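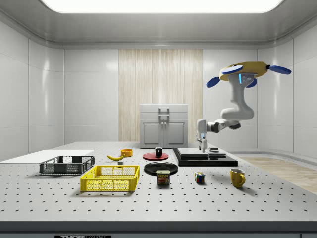
Simulated bench for the Pasum arm, with the gripper over the black stepped platform.

Progress report to the Giannakopoulos small grants program
Project: Pasum, a ceiling-mounted arm for a shared workshop
Period: from March to July

In the last report we promised to have the digital copy of our bench ready before cutting any metal for the ceiling mount. The copy is now in use. It has the perforated table, the cabinet, the arm with its two-finger gripper and a set of household objects. Members of the Nendness workshop can open it on their own computers and try a motion at home in the evening.

During this period we ran 3,593 simulated pick attempts. Most of the work was on dishes, which are difficult for us. A bowl has a thin rim and a round wall, and the fingers must come at the right angle or the bowl turns away. We therefore added a second view close to the gripper, besides the view of the full room.

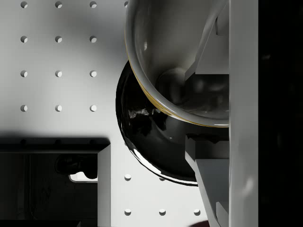 The close view also made our planning slower, and we spent some 400 hours of computer time on it, more than we had written in the plan. We have since reduced the image size for the first part of each motion and keep the full size only for the last part. The Vakex controller software accepts this change without problems.

Two tasks are late. The contact model for glossy dishes is still too slippery – we have tried 7 settings and are not satisfied with any of them. The written guide for new members has 37 pages in draft, but the chapter on safety is missing.
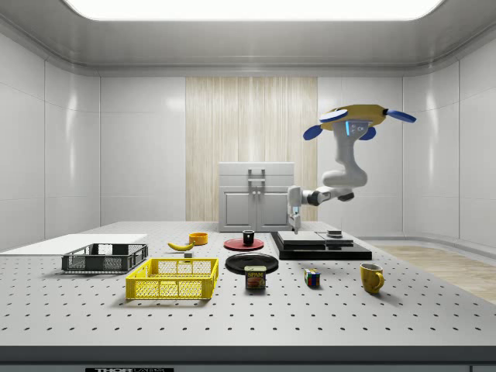

Room view of the bench, with the baskets at left and the yellow mug at right.

Costs are inside the budget, except for the computer time mentioned before. We ask for permission to move the unused part of the travel money to this line. The steel for the ceiling mount is ordered, and we would like to begin drilling in September, after the landlord has signed the drawing. The next report will include the first results from the real arm.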